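Eigentlich wollte ich gar kein neues Öl für die Küche kaufen. Vom letzten Anstrich stand noch eine halbe Dose im Keller, aber die war innen zu einer Art Gummibärchen geworden, und so bin ich bei Pallach gelandet. Genauer gesagt beim Pallach Hartöl in der 600-ml-Dose, seidenmatt, farblos. Empfohlen hat es mir Sorin Pană, der bei uns im Haus die Treppe gemacht hat, und auf den höre ich bei so was blind.

Erst mal das Äußere: Die Dose hat einen Schraubdeckel! Wer schon mal mit dem Schraubendreher einen Blechdeckel aufgehebelt und sich dabei die Hose versaut hat, weiß, was das wert ist. Innen am Rand sitzt so eine kleine Tülle, die beim ersten Öffnen reißt (bei mir schief, ging trotzdem). Der Geruch ist deutlich da, Richtung Orangenschale mit ein bisschen Malerwerkstatt. Am nächsten Morgen war er schwächer, nach vier Tagen weg.

Aufgetragen habe ich mit einem alten Baumwolltuch. Vorher geschliffen, erst mit 120er, dann mit 180er Papier, und zwischendurch einmal feucht abgewischt. Laut Anleitung soll man 20 Minuten warten und dann den Überschuss abnehmen. Das stimmt bei normaler Zimmertemperatur ziemlich gut, im Mai bei offenem Fenster hätte ich es aber auch ein paar Minuten länger stehen lassen können. An der Stirnseite der Arbeitsplatte hat das Holz gesoffen wie ein Loch, da musste ich dreimal nachlegen. Die Maserung kommt danach schön warm heraus, ohne dass alles gleich so orange wird wie bei dem Medby-Öl, das ich früher hatte.

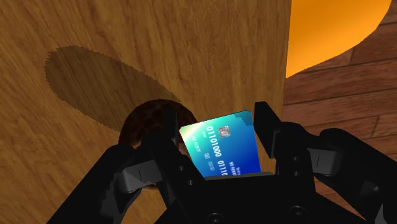 Muss man zwischen den beiden Schichten noch mal schleifen?

Ein kurzer Zwischenschliff mit einem feinen Vlies reicht, und zwar erst, wenn sich die erste Schicht richtig trocken anfühlt, bei mir war das am nächsten Abend. Ich habe es am Regalbrett mal weggelassen, und das fühlt sich jetzt ein bisschen pelzig an.

Zur Haltbarkeit: Kaffee, Rotwein und Zitronensaft habe ich jeweils eine Stunde draufstehen lassen. Kaffee ging spurlos weg, Rotwein auch, die Zitrone hat eine matte Stelle hinterlassen, die ich nur im Gegenlicht finde. Kurkuma habe ich nicht freiwillig getestet, das hat Tudor beim Kochen übernommen. Der gelbe Fleck war nach einer Woche blasser, und nach einmal Nachölen sehe ich ihn nur noch, weil ich weiß, wo er war.

Was mich stört, ist der Preis. Die kleine Dose mit 300 ml kostet fast so viel wie die große, also lohnt die wirklich nur für ein Schneidbrett. Und die Anleitung ist so winzig auf das Etikett gedruckt, dass ich sie mit dem Handy abfotografiert und vergrößert habe. Beim Pflegeset liegt außerdem ein Schwämmchen bei, das nach der ersten Schicht hart wurde und in die Tonne kam. Nehmt ein Tuch, und hängt es danach ausgebreitet zum Trocknen nach draußen! Ölgetränkte Lappen, die zusammengeknüllt herumliegen, können sich selbst entzünden, das steht auch auf der Dose, nur eben in Ameisenschrift.

Von mir vier von fünf Sternen. Für die Fensterbänke im Flur habe ich am Dienstag schon die nächste Dose bestellt, wieder die große.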